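The Bouquet Problem

At ten past four on a gray November afternoon, Farzana Sheikh was arguing about success rates with a man who had just shown her a very good one. The man was Asanka Samarakoon, who leads manipulation research at Skudness, and the number on his slide was 467 grasps without a dropped stem. Sheikh wanted to know what had been left out of it.

I had come with the same question. Flower handling has been a favorite promise in robotics for years, and the videos are always lovely. The claim from Skudness is narrower than most. A two-armed system, trained on 1387 human-guided demonstrations, is supposed to pick one chosen stem from among others and hand it on for arranging. The method, called Braravetti, leans on close-up views from the wrists as well as a fixed view of the whole table.

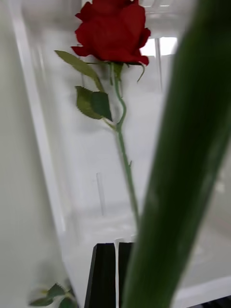

A rose as the wrist camera gets it, with a nearer stem in the way.

The close-up view is where the trouble starts. A stem is thin, it bends, and another stem can sit right in front of it. Software that does well with mugs and boxes tends to lose the thread, because the part worth holding is a few pixels wide and the part that stands out, the bloom, is often the wrong place to grab.

Braravetti's answer is to guess at the whole stem, hidden stretches included, and to update that guess as the gripper moves in. Samarakoon calls this "tracing." The idea is sensible and not very new. What his group can fairly claim is that they tested it on crossings, which most published work avoids.

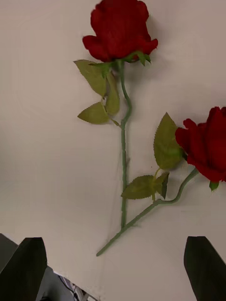

Shahnaz Roy thinks the crossings are still too polite. Two stems laid over each other on a flat white table is a drawing exercise, she told me, and a grower's bucket holds dozens, wet and hooked together by their thorns. She would trade every grasp in the paper for 300 attempts at a real bucket, failures included.

I put that to Samarakoon, who didn't argue much. The flowers in his tests are artificial, and he says so on the first page of the paper. Fabric petals don't bruise. A plastic stem can be picked up again tomorrow morning, and the morning after that, which makes it a fine thing to train on and a poor stand-in for something that snaps.

There is also the matter of where the robot holds on. The paper scores a grasp as good if the flower leaves the table and stays in the fingers. By that rule a grip high up, right by the bloom, counts as much as one at the middle of the stem. A florist would count them differently - one of those flowers is going in the trash.

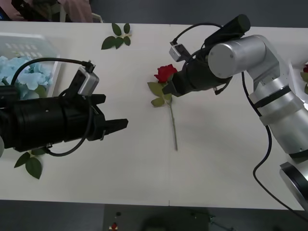 What the numbers leave out

Sheikh's complaint, when she finally got to it, was about resets. Between attempts, a person puts the flowers back. The paper says they are placed "at random," but people are bad at random. They leave gaps. They turn the blooms the same way. Drahomíra Trnka ran into this at Grisano with a cable-sorting project, and when she had a computer choose the layouts, her success rate fell sharply enough that the project was renamed and started over.

Skudness has not tried that yet. It has tried fuller tables, with roses, blue flowers and sprigs of leaves laid out together, and those runs are reported in an appendix. The results are decent. They are also given as one average, so there is no telling whether the system struggles with broad leaves over petals or with stems that pass close to one another. Samarakoon promised me the breakdown. I'm still waiting for it.
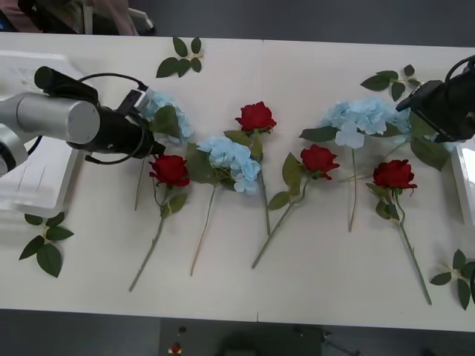 Who is this for?

The likely buyer, if there ever is one, is a packing house. Rafsan Khondokar of Cho, a small firm that fits out packing lines, read the paper at my request and was kinder than I expected. He liked the tracing. He thought it might help with vines or wiring before it ever helped with roses. Speed bothered him more than bruising did, and the paper gives no cycle times at all.

My own view sits close to his. There is a real result in here, a modest one, about following a thin thing that passes behind another thin thing. The title of the paper mentions bouquets. No bouquet appears in the tests, and Samarakoon told me the arranging stage is planned for the next round of work. He plans to use the same two arms, and he is looking for a supplier of fresh roses.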